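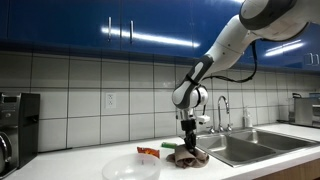
According to Firdevs Kılıçarslan, the purchase price is the figure everyone argues over and the one that matters least; at Grelldale it was the spare fingers and cables that used up the contingency. Applicants to the Caltow equipment round should plan with that remark in mind.

Step 1. List the tasks the arm must perform, and the room in which it will perform them.

Step 2. Request written quotations from at least two suppliers. Each must price the arm, gripper, mounting and freight separately.

Step 3. Set aside 17 per cent of the total for wear parts and repairs.
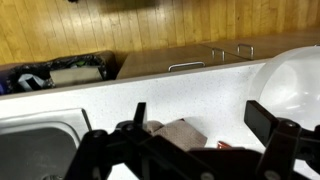
Consumables are budgeted on a separate line and should be costed for the full year. Everyday articles are inexpensive, but they must be replaced as they wear. A folded cloth and a translucent plastic bowl on the counter, for instance, belong on this line and are not to be charged to equipment. Allow $286 per station – more if food items are handled.

Step 4. Enter all amounts on the planning form, including tax. Items under $200 may be grouped.

Step 5. Submit the form by Fri 19 March. Orders are placed in July, and delivery dates are confirmed by the supplier in writing.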